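Prelterholm workshop — notebook
Home | Notes | Finishes | Stone & tile | Contact
3 min read

14th June

Countertop sealing trials, cont'd. Hirkotton slab cut into test tiles, all honed, edges eased by hand. Wiped down with acetone, left overnight before weighing.

Tile A (Iltel penetrating sealer, two coats): 418 g dry. Tile B (no sealer, mineral oil only): 431 g dry. Not the same thickness so don't compare straight across, look at the gain only. Should of cut them on the same fence setting. Next batch.

Coffee, red wine, lemon juice, olive oil. Ten minutes, one hour, overnight, under a glass so nothing dries out. Oil is the bad one on B, dark ring still there after dish soap. Lemon dulled both. Sealer does nothing for etching, we knew that, but write it on the customer sheet anyway because people keep asking.

Won pads: 400 grit too agressive for the touch up, leaves a haze you see only with the window behind it. 800 then 1500, light pressure, plenty of water. Dry pad = swirl marks.

Sink cutout for the corner kitchen. Overall run measured again, 3,061 mm wall to wall at the back, less at the front. Wall is out of square. Template it in cardboard, don't trust the drawing. Leave the backsplash long and scribe on site.
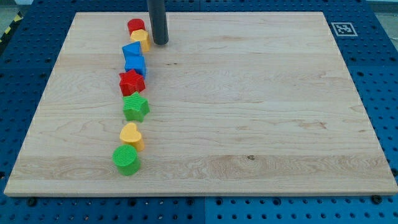
Seam goes left of the sink, never through it — too little stone at the front rail and it cracks on the stairs. Carry on edge, two people, clamps on the rail.

Epoxy tint: first mix too green. Add black a drop at a time, check it on a wet offcut. Started this in April and still no recipe written down, so here: gray base, two drops black, one white, per small cup.

Compressor hours near 4,000, belt squeals on start. Order one.

To do
- reweigh A and B Monday
- oil ring on B, try a poultice
- more 1500 pads
- ask Iltel re: shelf life once opened, label rubbed off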